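家庭整理与收纳（选修）
第11讲讲义：玩具箱，或曰“先放这儿吧”
授课：Gerrit Potgieter
教材：Hartley《小件物品的归置》，下称“教材”

一、上讲遗留

上次布置大家回家数一数自己有几个“临时”箱子。交上来的作业里，最老的一个“临时”箱已经临时了17年，箱主本人今年二十三岁。作业我都批了，没有不及格的，只有不好意思的。

有同学问，箱子贴了标签算不算整理过。看标签写什么。写“积木”算，写“其他”不算，写“其他2”请下课后单独找我。

二、混装箱是怎么长出来的

教材第四章把混装箱的形成讲得很学术，用了“低阻力容器”这个词。翻成人话：敞口，够大，离手近。三条凑齐，什么东西都会自己游进去。盖子是最便宜的门槛，可惜大多数人买回箱子的当天就把盖子垫在了别的东西底下。

颜色也有讲究。透明箱会让主人隔三差五心虚一下，灰色箱则非常体贴，从侧面看永远是整洁的。Dovesska 那套练习用的方箱我特意没选透明款，想让大家体会一下这种体贴有多害人。

混装箱里的东西通常分三层来历：本来就该在里面的；长得像该在里面的；有人进门时正好拿在手上的。第三层最难办，哪一类都不肯认它。
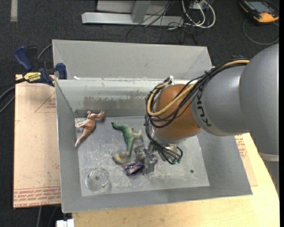 第2期 第11页

灰色方箱里，绿恐龙侧躺在中间，棕色袋鼠占着靠边的角落，恐龙尾巴尖那儿还有个像小鸭子的圆家伙，灰顶黄身。到这里为止，一个“动物”标签就能收工。麻烦的是那个紫色包装的东西，斜着一躺，整个分类就不成立了。

课堂讨论时多数人的第一反应是“拿出来放哪儿都行”。这句话请抄下来，贴在自家箱子上。所有混装箱都是这句话养大的。

三、分拣的次序

1. 先拣异类，后理同类。带包装的、带字的、反光的，凡是和毛孩子们（塑料的也算）不是一家的，先出箱。
2. 异类出箱后必须当场有去处。暂放桌角不叫去处，叫搬家。
3. 同类按长短排，不按物种排。恐龙和袋鼠在分类学上隔得很远，在箱子里它们的共同问题是尾巴。长尾巴的顺着箱壁放，短的填空。
4. 圆的小件最后放。先放的话，它会滚到你最不想伸手的地方。
5. 放完别再“顺手摆好看一点”。摆好看是陈列课的内容，那门课在隔壁，学分也比我们多。

关于第3条，有人引用 Zanetness 方法反驳，说应当按使用频率分。原则上同意。不过玩具的使用频率由孩子决定，而孩子的决定每顿饭前后各变一次，谁能跟上谁来讲这一讲。

四、容量

教材给的经验是装到三分之二为止。我的经验是，装到三分之二的时候，家里人会认为“还很空”，于是三天后就满了。折中办法是换小箱。Okico 的课堂用箱有大小两种，下次实习请领小的，领大的同学要写300字说明理由，“剩下的都是大的”不算理由。

五、作业

选家里一个敞口容器，只拣异类，不许整理同类。列一张清单：物品、来历（按上面三层填）、最终去处。去处一栏出现“再说”的，退回重写。

阅读：教材第五章，讲抽屉。插图比正文好，正文也请看一眼。

实习箱用完空着还回来。上学期还回来的箱子里有半包饼干、一把尺子和一份别的课的期末论文，论文写得不错，至今没人认领。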